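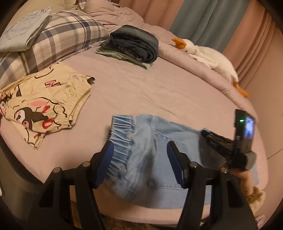

**Guest room check, turnover and fire safety**
Property: Lovden, upper floor, round-bed room
Form 26, November issue
Checked 2:15 p.m.

Result codes: P = pass, C = pass with comment, F = fail, N/A = not present.

## 1. Bed and bedding

| Item | Result | Comment |
|---|---|---|
| 1.1 Bed frame stable, no movement when leaned on | P | |
| 1.2 Fitted sheet correct shape and size | P | Mauve-pink, round cut. Do not substitute a rectangular king from the Hondby stock. It bunches under the mattress and pulls loose at the foot. |
| 1.3 Sheet elastic holding all the way round | C | Slight slack on the window side. Replace at next linen order. |
| 1.4 Pillows clean, care labels attached | C | Label on one pillow unreadable. Cover washed separately at low heat. |
| 1.5 Mattress protector fitted | P | |
| 1.6 Clear walking space around bed | F | 19 inches at the closet side, 24 required. Move the bench. |

## 2. Clothing and loose textiles

Clothing left on the bed is sorted and folded there before it goes to the drawers. Check each piece before folding.

- [x] 2.1 Pockets emptied. **P**
- [x] 2.2 Zippers closed, buttons intact. **P**
- [x] 2.3 Drawstrings on children's sizes removed or stitched down. **N/A**
- [ ] 2.4 Denim kept apart from light cotton until washed once. **C** – no wash record for the jeans, so treat them as unwashed.
- [x] 2.5 Soft toys checked for loose eyes, seams and shed fiber. **C** – brush the long-pile toy outdoors. Lint was found in the dryer filter last month.
- [ ] 2.6 No textiles within 3 feet of the heater. **F** – see section 3.

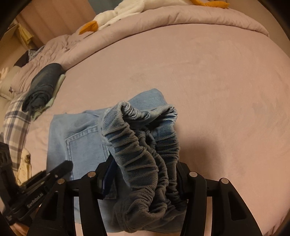
*Item 2.4. Light blue jeans, back pocket with lighter contrast stitching. Dark blue pair rolled, at left.*

Comment on 2.4: rolled storage is accepted for jeans in the deep drawer. Flat folding is still required in the Rivera unit, where the drawers are too shallow for a roll and the runners catch. Unroll any pair that feels damp at the waistband and rehang for one day before storing.

## 3. Heat and electrical

| Item | Result | Comment |
|---|---|---|
| 3.1 Portable heater rated 2000 W or less | P | |
| 3.2 Heater plugged directly into wall outlet | P | |
| 3.3 Heater clearance, all sides | F | Laundry hamper 14 inches from grille. Moved during check. Recheck on next visit. |
| 3.4 Bedside lamp cord undamaged | P | |
| 3.5 Smoke alarm sounds on test | P | Unit 3199. Battery replaced. |
| 3.6 Outlet covers tight | C | One screw missing behind dresser. |

## 4. Storage

- [x] 4.1 Dresser anchored to wall. **P**
- [x] 4.2 Drawers stop before falling out. **P**
- [ ] 4.3 Top shelf load below marked limit. **C** – spare blankets only. Flultitz brackets are fitted here, and the marking has worn off two of them. Relabel.
- [x] 4.4 Closet door clears the bed. **P**

## 5. Follow-up

1. Move bench, remeasure 1.6.
2. Recheck heater clearance (2.6, 3.3).
3. Order one round fitted sheet, same size.
4. Replace outlet cover screw.
5. Relabel shelf brackets.

Items 1 and 2 to be closed before the room is used. The rest may run to the next monthly check.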